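Notebook, bench 2
15/06/2024

Continuing with the sourdough crackers for the Malalley order. Last entry was too short, so today I write more, also for Kátia who takes the next bake and asked me to note everything.

The problem is still the same. The crackers come out of the oven crisp, we pack them, and after some days they are soft at the center and hard at the rim. Emerson thinks it is the flour. I don't agree fully, but I made a test with both flours so we can stop discussing.

Batch A: Rallis whole wheat, the sack opened in December. Batch B: the new Rallis sack. For both: 294 g flour, 100 g starter, 15 g olive oil, salt as in the old recipe card. Water I added by feel and this was a mistake, I should have weighed it. Batch B needed clearly more water before the dough came together. I did not write how much. Next time the jug goes on the scale first.

Rest in the cold room overnight, covered. Dough A was easy to roll. Dough B was pulling back all the time, so I let it sit on the bench under a cloth and tried again after my coffee. Then it was fine. I rolled both on setting 3 of the sheeter and for the last tray also on setting 2, because Emerson Damasceno insisted that the thickness we sell now is too much. He may be right about this one, see below.

I used the small dehydrator for the second drying, not the oven. The oven was needed for the rye. The dehydrator loses its timer when it is unplugged, so please write the start time on the tape on the door and do not trust the display.

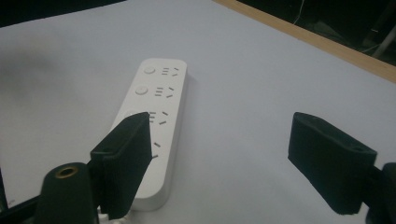 Trays went in directly after baking, still warm. I took one cracker from each tray at every check, broke it in the middle and listened. I know this is not a measurement. Kátia Falcão has asked Trornby for the price of a moisture meter and until we have an answer we break crackers.

What I noticed:

Batch A, setting 3: rim crisp early, center still bends a little at the second check. Good at the last check.

Batch A, setting 2: crisp everywhere already at the first check. Some blisters, color a bit dark at the corners. Taste is very good, the best of the day in my opinion.

Batch B, setting 3: the same as A but slower. The center was never really dry. I left them in longer and the sesame started to taste old.

Batch B, setting 2: I forgot to mark this tray. I believe it was the one on the lowest shelf, but I am not sure, so I don't count it.

So for me the thickness matters more than the flour. The new flour takes more water and this water must go out again, that part Emerson explained correctly. But with thin dough it has no time to become a problem.

Packing: 87 good ones went into the Flelonier bags, closed with the heat sealer on the low position. On high the seam makes wrinkles and then air comes in, I checked this by pressing the bag under water. The broken ones are in the tin next to the sink, please eat.

To do:
Weigh the water for both flours and write it on the recipe card.
Repeat batch B on setting 2, with tape on the tray this time.
Try docking the dough twice, maybe the blisters go away.
Open one bag from each batch next week and compare. Don't open them before, Emerson.
Ask Malalley if they accept a thinner cracker, because the box is made for the old height and they will move inside it.

One more thing. The seeds fall off when the surface is dry. I sprayed half of one tray with water before the sesame and the other half not. The sprayed side kept nearly all of its seeds. I continue with spraying.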